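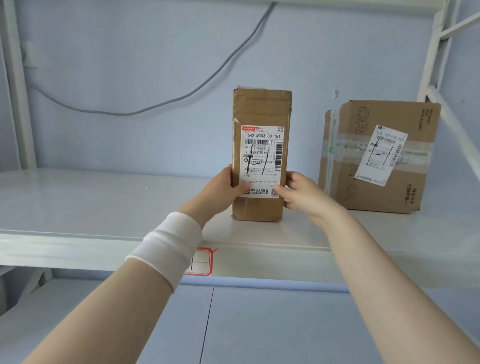
Written rules for people picking alongside an automated sorter

Posted by Hashini Bhuiyan, March 29, 2018

We're putting an automated sorter into our parcel room at Rastwood and I've been asked to write the handling rules for the people who work next to it. I'm really excited about this, but I've never written a standard of any kind! My biggest headache is labels. The sorter reads barcodes fine as long as they face the right way and nothing covers them, but our parcels arrive with all sorts of extras on them. Take a tall narrow box like the one being gripped on the shelf, with its printed code 642 M003-00 181, a barcode running across and another up the side, and thick black marker strokes drawn right over the middle of the label. Do I ban marker on labels completely? Do I tell people where to put their hands? And how long can a rule sheet get before people stop reading it? My draft is at 37 rules already and I haven't reached the section on stopping the machine.

Search this site
Go

Studdale_Nights

Great project, you'll have fun with it. 37 is too many for the wall. We run two documents: a one-page sheet at each station and a longer manual in the office. The sheet has only what a person does with their hands and feet:

Label toward the reader, flat, one parcel at a time.
Both hands on anything taller than it is wide. Hold it low on the sides and keep fingers off the barcode.
Nothing crosses the yellow line while the belt is moving.
If a parcel jams, press stop, wait for the light, then reach in.
No loose sleeves, lanyards or dangling straps near the rollers. A snug elastic wrist sleeve is OK at our place, but check that with whoever does your risk assessment.

On marker, I wouldn't ban it. People write on boxes to find them again on the shelf and they'll keep doing it whatever the sheet says. Give them a place for it instead – we use the top flap – and make the rule "no ink on bars." Plain numbers on a label don't matter much to our reader, but a line through a barcode can. Last January we pulled 1274 parcels from the reject lane and sorted them by cause. 442 had something over the barcode (ink, tape, a second sticker) and 311 were just facing the wrong way. Both of those got a lot better once the sheet went up. I love that kind of fix, it costs one laminated page.

Willisico fan

just buy a reader with more cameras, ours does five sides and you can forget about the label rule

P. Sethi

More cameras do help with the facing problem, but please keep the label rule anyway. A side camera can't read a code with ink across it either, and parcels still get picked by hand on days when the sorter is down.

A couple of things to add. Put the stopping section first, before labels, before anything. Test it with someone who has never seen the machine: hand them the sheet, give them a minute, then ask them to show you the stop button. And look up which machine safety standards apply where you are before you write your own wording for guards and reach distances. Those parts shouldn't come from a forum, mine included. The manual from your sorter's maker should list the ones it was built to.

Also put a version number and an owner's name at the bottom of the sheet. We once had three different sheets up in the same room and everybody was following a different one. Would love to see your draft when it's ready – post it in this thread!

Contact us | Copyright 2018 Parcel Room Help | Back to top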